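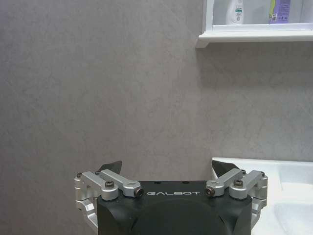

Handout 6: Planning and Budgeting for a Mobile Manipulator

A budget for a robot starts with the job, and the job has to be written down before anyone opens a price list. I say this every year, and every year somebody hands me a lovely spreadsheet with an arm in row one and no idea what the arm is going to pick up! So let's do it the slow way together. Our running case for this unit is bathroom restocking and tidying in the Stiston residence, and I'd like you to plan it from the wall outward. Look at what the work really asks for: a bottle and an upright package standing behind the glass of a white wall cabinet, a ledge with a rounded lip below the glass, a sink close by, and a two-finger gripper that has to get in among all of it with its fingers spread wide. Every one of those things will cost you something, in money or in hours, and most of them never show up in a vendor's quote.

Please bring this handout to both sessions. We'll write on it.

1. Start with a task sheet

One page, no more. I want to see what is being handled, where it lives, where it needs to go, and who is nearby while it happens. Use plain words. "Take a bottle out of the wall cabinet and set it by the sink" is a perfectly good task statement. "Autonomous hygiene logistics" is going to get a big red circle from me.

Then add the awkward parts. For the Stiston case, last year's group came up with these:

Glass. Many depth cameras have trouble with it, so allow hours for testing and ask the supplier what they have tried themselves.
White on white. A white bottle in a white cabinet is harder to pick out than you would guess. You may need a lamp, and a lamp is a budget line.
Tight reach. Measure the opening, then measure the gripper when it is open, which is when it is widest. Students nearly always measure it closed.
Water. A sink in the work area means asking about splash protection for the hand and the cables.
Slippery packaging. Shampoo bottles, pouches and soft packs all want something a little different from a fingertip.

2. Four piles of money

When I was first asked to do one of these budgets I put everything in a single column, and I paid for it later in a very long afternoon of explaining myself. Now I sort costs into four piles, and I'd like you to do the same.

Pile one is the machine itself: base, arm, gripper, cameras, computer, charger. Ask whether the gripper comes with the arm or is priced on its own. Ask the same about the mounting plate, the emergency stop and the wrist cable, because I have seen all three turn up as "accessories" after the order was signed.

Pile two is getting it to work in your room. Shipping, unpacking, floor repairs, an extra power outlet, network access, a safe place to park it at night. Door thresholds belong here too. A raised strip of metal at a bathroom door can stop a very expensive base in its tracks.

Pile three is people. Somebody has to learn the thing, teach it the task, watch it while it runs and write up what went wrong. Put names or at least job titles next to these hours. Hours with no name beside them have a way of landing on whoever is nicest.

Pile four is keeping it going: fingertip pads, batteries, software renewals, service visits, a spare gripper if your work can't wait for a repair.

3. The worked case

These are the classroom figures for Stiston, so please use them as given and don't go hunting for market prices yet (that comes with the final assignment).

Machine, on a one-year lease: priced in the sealed quote you'll get in session two.
Room preparation: $3,000.
Staff time in the first year: 182 hours.
Spare parts and consumables, first year: $3,000.
Delivery: up to 30 working days after the order is accepted.

Two of those lines happen to be the same amount, and people like to merge them. Please keep them apart. Room preparation is paid once. Spare parts come back every year, and they tend to grow as the robot gets used more, so if you fold them together your second year will look much cheaper than it is.

The 182 hours deserve a good look as well. They include training, setup and supervised runs. They don't include the residence staff, who will have to empty the cabinet for testing and put everything back afterward. Go and find those hours. Talk through a normal morning in your head, from the first person who needs the bathroom onward, and see where the robot would be in the way!

4. Questions for suppliers

Our three classroom suppliers are Vornell, Aguirre and Sitow. Each team will get one packet from each. They're written in quite different styles, so part of the exercise is getting them onto the same sheet of paper.

Vornell quotes one bundled price and is very cheerful about it. Ask them to break it open. You want to know what you'd be charged if you dropped the training package, and what happens to the warranty if you bring your own gripper.

Aguirre itemizes every screw. The total is easy to check and the list is tiring to read, so split it between two people on your team. Look for items that need each other, such as a camera that only works with a particular computer.

Sitow offers a lease with service included. Read the service part twice. "Included" may mean a technician comes to you, or it may mean you pack the robot in its crate and send it off, and those are very different weeks for the people relying on it.

Whichever packet you're reading, get an answer to each of these:

How wide does the gripper open, and how much space do the fingers and links need on either side while they move?
What does the hand weigh, and how much lifting capacity is left at the end of the arm after that?
Can the fingertip pads be changed by our own staff, and with what tools?
How may the hand be cleaned, and with which products?
How long does a replacement hand take to arrive?
Who owns the recordings from the cameras? In a bathroom this needs a written answer before anything is switched on.

That last one isn't strictly a money question, I know. But if the answer is poor you may end up paying for separate storage, or legal advice, or a curtain and a very strict timetable, so into the budget it goes.

5. Timing

Work backward from the day you want the robot doing useful work. If the Stiston residence wants to begin in August, delivery can take up to 30 working days, and the room should be ready before the crate arrives. Add time for approval on your own side too. Suppliers count from the moment they accept an order, and your paperwork may sit in a tray for a good while before that.

I like to draw this as one long strip of paper taped along the table, with the room work above the line and the purchasing below it. It looks a bit silly and it works wonderfully. You'll see right away that the electrician and the supplier both want an answer from you in the same stretch, and you can sort it out with a pencil - much cheaper than sorting it out with a delivery truck at the door.

6. Buy, lease or borrow?

There is no house answer, and please don't write the one you think I'm hoping for. Buying suits a job that will stay the same for several years and a place with someone handy on staff. Leasing suits a trial, or a team that can't carry a big repair bill. Borrowing from a partner school is fine for learning whether the task is possible at all, though you should still cost your hours honestly, and you should agree in writing on who pays for a bent finger.

Hanna Jasińska, who taught this unit before me, used to ask teams to price the option of doing nothing as well. I've kept that. What does the task cost now, in minutes of somebody's day? What would a small change cost, like moving the bottles to an open shelf? Sometimes the open shelf makes the robot plan cheaper too, with no glass to deal with, and that's a lovely thing to discover while you're still working in pencil.

7. To hand in

A task sheet, one page.
A four-pile budget for year one and year two.
A comparison of the three suppliers on a single sheet.
A short recommendation, two pages at most, addressed to the manager of the residence. Assume she is busy and has never bought a robot.

Please show your sums. If you guessed a figure, write "guess" next to it and say how you got there - I'm much happier with an honest guess than with a number that floated in from nowhere. Teams may share measurements, but each team writes its own recommendation.

Reading for the next session is the service agreement in the Sitow packet, including the small print on the back page. Bring a pencil and a tape measure.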